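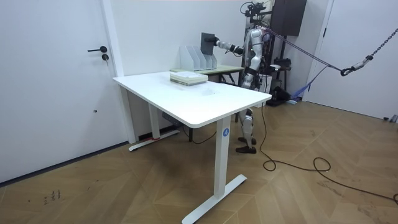

The white desk, with the file organizer on the smaller table behind it.

I said back in June that I would write something about the desk and the paper, and then I didn't. Two people have asked since, so I'm finally typing it up.

The desk is a height-adjustable one with a thick white top and rounded corners. I bought it secondhand from an office in Dunbar that was closing down. It came in two trips because the top would not fit in the car with the legs. Putting it back together was simple once I found the right bolts, which were in a sandwich bag inside a box of cables. The control box hangs under the top and I have left it where it was. The little round blue sticker with the A on it is still on the front leg too. I tried a fingernail on it once and gave up.

I have owned four desks as an adult and this is the first one I like. The others all had drawers. I used to think drawers were the point of a desk, and I filled every one of them. When I cleared out the last desk I found warranty cards for things I had thrown away years before, three dead calculators, and a property tax bill I had paid twice because I couldn't find the first copy. This one has no drawers at all, and I wasn't sure about that when I bought it. I am sure now.

What it does mean is that paper has to live somewhere else. For the first couple of months it lived on the desk. The mail went on the left, things to sign went in the middle, and anything I was reading went wherever my elbow wasn't. By the end of spring I was eating lunch in the kitchen because I could not put a plate down in here.

So the smaller table came in. It has dark legs and a top that I would call green and my sister would call beige, and it used to be in the hallway holding keys. I put it directly behind the desk and stood a white file organizer on it, the kind with slanted slots. The organizer is a Mikwood. I had looked at the Sondier one first, but it was deeper than the table could take and I didn't want it hanging over the back.

The slots are the part I like. A tray lets you pile things up, and I will pile up anything you let me. With an upright slot you have to pick a place and slide the thing in, and you can see when it is getting full. Slanted is better than straight, in my opinion. The papers lean and stay leaning, and a thin folder doesn't slump down to the bottom and curl over.

My system isn't much of a system. The first slot is for bills and anything with a due date. The second is for the house, meaning insurance, the furnace, and the long argument with the gutter company. The third is medical. Then there is one for work and one for whatever I'm reading. After that it gets vague. I tried labels and they peeled off inside of a week, so I stopped. I know where things are now by position, the same way I know which light switch is which.

Loose sheets go on something stiff before they go in. A board or a piece of heavy card will do. A single sheet by itself slides down and hides behind its neighbor, and then you find it in the fall when you needed it in the summer. Boards also come out cleanly with one hand. I bought a pack of 12 and that has been plenty.

The other rule is that the organizer gets emptied out every other Friday. I take everything out, put it on the desk, and go through it standing up. That is the main thing I use the height adjustment for. I was going to be one of those people who stands half the day, and I lasted until the second afternoon. But for sorting paper it is very good. You get tired of it at the right speed. The whole job takes me 16 minutes if I don't start reading old letters.

Most of what comes out goes in the recycling. What has to be kept for years goes in a box in the closet. The rest goes back in its slot, and the desk is clear again.

It isn't completely clear, of course. There is a flat stack near the back edge that stays put, with pale green covers and white ones. I allow myself one stack. It can't come forward past the back part of the desk, and if it gets taller than my coffee mug then something has to leave. I have kept to that so far, mostly.

A few things I would do differently. A white top shows everything. There is a faint smudge near the middle that I have gone at with dish soap, baking soda, and one of those white sponges, and it is still there. If you drink coffee or use a fountain pen, think about a darker top. I would also have measured the room before deciding where the desk went. The floor is laid in a chevron pattern and the desk sits at an angle to half of it no matter what I do. I moved it seven times the first weekend. It has stopped bothering me, or I have stopped looking down.

The feet are wide and flat and I do kick them. I put felt under each one before I set the desk down, and I'd recommend that to anyone with a wood floor. Do it while the legs are still lying on their side. Doing it afterward takes two people and a good deal of lifting.

Still to do: the walls. They are plain white and the room echoes a little when I'm on the phone. I have been looking at a cork panel from Gristitz, but a cork panel is a place to pin paper, and I know what would happen. A rug might do the same job. I would lose sight of some of the floor, and I do like the floor.

I'll put up the measurements for the small table when I find the tape measure. It isn't in any of the slots. I checked.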